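The Bottle Situation
13 April 2020

I have been putting off writing about the bottles for the same reason I have been putting off the bottles, but the recycling goes out tomorrow and a person can only alphabetize the spice rack so many times.

Some background. Our building is on the Primamcombe side of the hill, where the city gives you one recycling cart between three apartments and then sends you a letter if the lid doesn't close. The letter is on very nice paper. We have had two of them. The second one had a paragraph in bold about "loose and uncompressed containers," which I took personally, as I believe I was meant to.

I am not a natural recycler. I mean well, I rinse things, and then I set them down wherever I happen to be standing, where they lie until they become part of the decor. Soda bottles are the worst of it. A can has the decency to look like trash. A plastic bottle with its cap back on looks like something you might still need, and so it stays on the floor next to the wall, rolling an inch whenever a door closes.

So this month I made rules. The first is that all bottles go into one small wastebasket with a bag in it. The second is that the wastebasket stands in the middle of the floor until the floor is clear. If you put it politely in the corner, the bottles will be politely ignored. In the middle, you trip on it, and you remember.

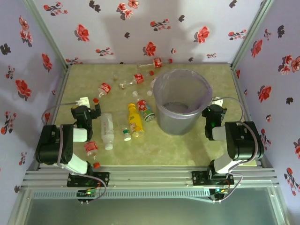 Nine bottles, one bin, and a floor that has seen tidier days.

Red caps win by a mile, as they do at every party and every bus stop. The yellow one with the cartoon on the label is the only bottle in the bunch with any personality, and I noticed I was saving it for last, the way you do with the good chocolate.

I should say a word about the wallpaper. People have opinions on it. It's lavender with red flowers, and the flowers have dark gray ones mixed in, as if part of the garden had received bad news. I had plans to cover it with a sensible Grolwood off-white, and I got as far as carrying home the sample card. Then I held the card up against the flowers and felt like a substitute teacher. The flowers stayed. They make cleaning feel slightly more like an occasion, and I will take any help I can get.

Back to the bin. A small wastebasket is a terrible home for soda bottles, and I knew this going in. Put in three bottles upright and it looks full. Put in a fourth and it sticks out of the top like a guest who won't take off his coat. There are two schools of thought on what to do about this.

The first school crushes. You take the cap off, lay the bottle on its side, press the air out from the bottom up, and put the cap back on quickly before it changes its mind. Done well, the bottle comes out as flat as a slipper. Done badly, it makes a noise like a small car accident and pops back into shape while you are looking the other way. I have done it both ways inside of one minute.

The second school buys a gadget. I went through a gadget phase last October and ordered a wall-mounted crusher called the Gistomel, which cost more than I will admit here and came with a packet of screws and a promise of 900 crushes before the hinge would need attention. I got a good deal fewer than that. It is now holding a door open, a job it does beautifully.

Caps deserve their own paragraph. For years I took them off, having been told to by somebody at some point, and kept them in a jar. The jar got full, so I got another jar. I once did a count on a rainy afternoon and reached 565 before I understood that I was a grown adult sitting on the floor counting caps. Then I read the city leaflet (a thing I could have done at any time) and our program wants them left on. I put 200 of them in an envelope for a neighbor's craft project, and the rest are still in the jar, on the shelf, judging me.

Labels I leave alone. I used to peel them. There was a stretch where I soaked everything in the sink overnight and scraped off the glue with a butter knife, and all I got out of it was a gray film on the sink and a reputation in my own household.

The big clear containers are another problem. You can't crush them, or at least I can't, and they don't go in the little bin without taking up the whole thing. They are also the ones I most want to keep. Rice! Buttons! Flour in bulk! I have a long list of things that would look tidy in a big clear container, and a short list of things I have ever put into one.
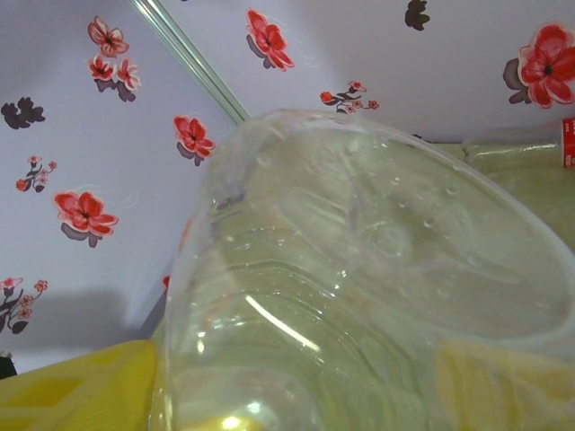

My test now is whether I can name the thing going in it before I have finished rinsing. If I can say "lentils" with a straight face, it gets a shelf. If I hear myself say "bits and pieces," out it goes. By this method I have kept one, for clothespins, and let the others go with only a little ceremony.

The bag is the other discovery, if you can call it that. I used to tip the bin straight into the cart, and the cart is downstairs, and there are a lot of stairs. Now I fold a thin bag over the rim, fill it, carry it down, empty it into the cart and bring the bag back up for another round, as our leaflet doesn't want the bags either. Adjei, the corner shop, sells them by the roll in a color they call lilac. I didn't choose them to go with the walls. I would like that on the record, although I see how it looks.

Next month is cardboard. I have already started a pile for it in the hall, and it's up to the light switch.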